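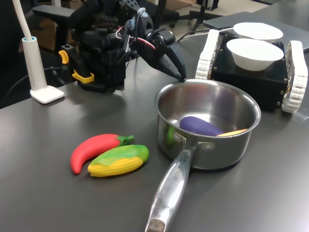 Pastow arm kit, first month of use
Forum: Desktop arms and small manipulators

gantry_notes
Posted Mar 7, 2024

I bought the Pastow kit in January, the version with the long tapered fingers. Assembly took two evenings. Posting what I have so far because the product page is thin.

Setup: arm clamped to the table edge, toy vegetables, one steel saucepan. The task is picking a vegetable off the table and releasing it inside the pan. I logged 500 attempts with the stock controller and default grip current. 61 percent ended with the item in the pan. Most failures were on approach, with the finger landing on the rim.

The joints are fine. Backlash at the wrist is small enough that I stopped measuring it. Wiring is the weak part. The bundle at the upper joint has to be looped with slack or it pulls at full extension, and the manual doesn't give a length.

tmorrow88
What did you pay, and does that include the clamp?

gantry_notes
1133 with shipping. Clamp included, the yellow one. It holds. Retighten after the first day.

fernhill
Rim contact is a calibration problem. Did you run the Tellum routine or the one that ships with the kit? The stock one assumes a flat table and no offset at the fingertip.

gantry_notes
Stock. I didn't know Tellum supported this arm.

fernhill
It does, with a config edit. Set the tool length to the tip of the long finger. The default is the pad center, so every approach is low by the difference.

Kinga Sipos
I disagree that it is only calibration. I have the same fingers and ran Tellum from the start. Polished steel is hard on the depth estimate, and the pan wall moves several millimeters between readings when the light changes. I put matte tape around the outside of mine and rim hits dropped by half with no other change.

fernhill
Half of what, though? If the offset was still wrong you would see that too.

Kinga Sipos
The offset was measured with a gauge block. I can post the config.

rusk_b
Swap the fingers. The Fagerlund short set fits the same mount and is much stiffer. Long tips flex under load, and a smooth toy eggplant rolls out of them.

gantry_notes
I tried short fingers on my last arm. They don't reach the bottom of a saucepan without the housing hitting the rim — fine for bowls, no good here.

tmorrow88
Anyone compared it to the Pikell? Similar price, and support answers email.

rusk_b
Had one. Quieter, slower, worse wrist. I would take the Pastow and fix the cable routing myself.

gantry_notes
Plan for next week: tool length first, 500 more attempts with the pan bare, then tape. That brings the log to 1000 before the tape goes on. Kinga, please do post the config.

Kinga Sipos
Uploaded to the files section. Check the sign on the wrist offset before you run it, as mine is mounted left of the pan.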